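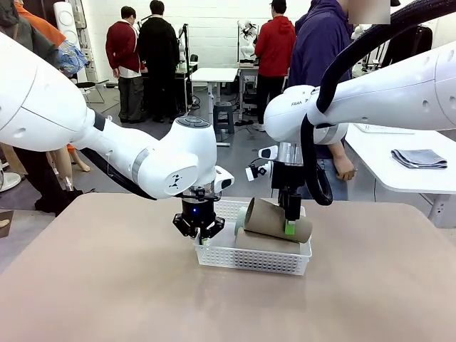

Figure 4. Basket task, both arms in the work area, right gripper on the upper tube.

4.3 Recording an episode

1. Place the basket near the center of the table. Lay two cardboard tubes and the tape roll inside it.

2. Move both arms to the start pose and open both grippers.

3. Select the Prolleo task file and press Record. Wait for the tone before you move.

4. Work at an even pace. If a tube slips, pick it up again and carry on - recovered slips are useful examples.

5. Return to the start pose and press Stop. Mark the episode Keep or Discard.

6. Shift the tubes to a new position and repeat. One set is 30 episodes.

Note: Episodes shorter than 19 seconds are flagged for review. Change the limit under Settings > Episodes.

Caution: Keep the hose on the right arm clear of the basket. Stop recording if it pulls tight.

Caution: Do not reach into the basket while the arms are enabled.

For a full training run, collect 300 kept episodes, then go to 4.4.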